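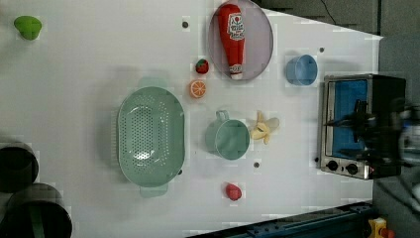 When does pretend play begin?

In most children the first signs come in the second year of life, when a child lifts an empty cup to the mouth and makes a drinking sound. Longer stories, with roles and a plan, come later.

Sutherland Course in Early Years Practice
Unit 2: Pretend play and first words
Handout for students of the Fustley and Gullbridge groups
Revised 2021-01-08

1. What we mean by pretend play

In pretend play the child treats one thing as if it were another, or acts as if something were present that is absent. A block becomes a telephone. A doll is tired and must sleep. The child usually knows very well that the block is a block, and this double knowledge is what interests us in this unit.

We should keep pretend play separate from exploring. A baby who bangs a spoon on the floor wants to learn what the spoon does. A child who stirs with the spoon and then offers you a taste has begun to pretend. Between these two there is a large grey area, and in your observations you may write "unclear". It is better than guessing.

2. How it develops

The first pretend actions are directed to the child's own body: drinking, sleeping, combing the hair. After this the child includes another person or a toy, for example feeds the bear. Later still the bear itself does the eating, and the child only moves the spoon for him.

At the same time the actions begin to join. At first there is one action, repeated many times. Then come short chains, such as pour and drink, and then chains with an order which the child defends strongly — you cannot eat the soup before it is cooked. Please remember that ages in textbooks are averages. Children differ, and the same child differs between home and nursery.

3. Which materials help

Younger children do better with things that look like the real ones. Play food and toy dishes tell the child at once what the game can be. Older children manage with a stick, a box or nothing at all, and very realistic toys can even hold them to one story.

At the Bosberg nursery the staff put out fewer toys from August and changed them more often. They felt that the games became longer, but they had no written records from before, so we cannot use it as evidence. 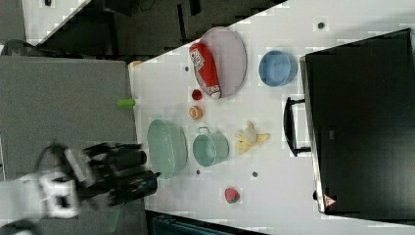

4. The link with language

Pretending and speaking both ask the child to let one thing stand for another. It is therefore not surprising that they often grow in the same months. We must be careful with this, however. That two skills grow together does not show that one of them causes the other.

What the adult says during the game also matters. Compare "What colour is it?" with "Oh, my soup is too hot!" The first is a test and the child answers with one word. The second belongs to the story, and the child may blow on the soup, bring a new one or tell you to wait.
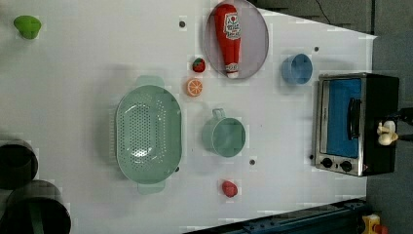 Fig. 3. Toy kitchen things: colander, mug, cup, plate and ketchup bottle.

5. Task for the next seminar

Observe one child in free play and write 300 words. Describe first what the child did and said, and only after this what you think it means. Do not use the child's real name. Leave the paper in room 729 before the seminar, with your group written on the first page.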